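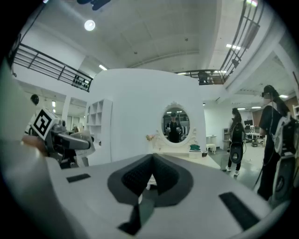
**Figure 2.** Interior view of one of the rooms in the study set. The ceiling is high and white.

### 3.2 Room geometry and reverberation time

Reverberation time was measured in each room with the interrupted noise method. A loudspeaker was placed in one corner and driven with pink noise until the level was steady, and the decay was recorded at each microphone position after the source was switched off. Decays were evaluated over a 20 dB range and extrapolated to 60 dB. Octave bands from 125 Hz to 4 kHz were kept. The 63 Hz band was dropped in the smaller rooms, where the modal density was too low for a stable slope.

Rooms were sorted into two groups by ceiling height. The high-ceiling group (Figure 2) had a longer mean decay in every band above 250 Hz. Below that limit the groups overlapped, and the spread within each group was larger than the difference between them. Warrier and Venkataraman treat this overlap as a boundary effect of light partition walls, which absorb low frequencies through panel motion. Our data are consistent with that reading but do not test it directly, as wall construction was recorded only by type.

The Sabine estimate was computed from surface areas and tabulated absorption coefficients. It was longer than the measured value in furnished rooms and shorter in those with bare floors. Replacing it with the Eyring form reduced the error in the most absorptive rooms and made little difference elsewhere. Scattering from furniture was not modeled.

Rooms with a volume above 400 m³ were measured with two source positions, and the results were averaged by band. Two rooms at the Ferkitz site were measured again in September after new ceiling tiles had been fitted in the corridor outside. The repeat values fell within the measurement uncertainty and were pooled with the first set. Speech transmission index values for the same rooms are given in Section 3.3.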